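How to fold shorts on the bed

I fold all my shorts on the bed, because my table from Grinel is too small. It takes 30 seconds for one pair.

1. Close the button and empty the pockets.
2. Lay the shorts flat, with the waistband toward the middle of the bed.
3. Smooth the cloth with your palm, from the waist to the legs. Big creases stay in the drawer for weeks – better remove them now.

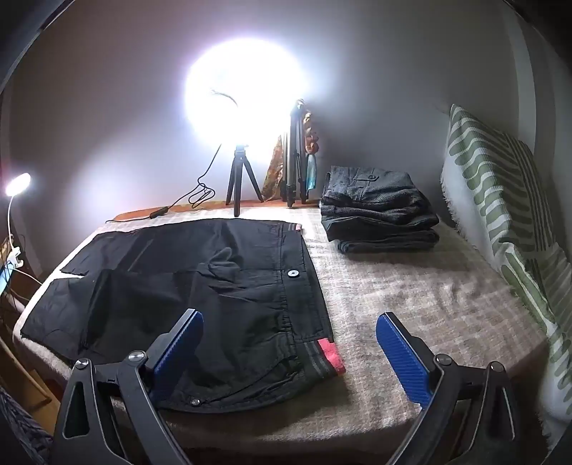 4. Put one leg over the other, then fold the hems up to the waistband.
5. Place the shorts on the stack with the fold facing you. In August my stack has 14 pieces, and it still stands well.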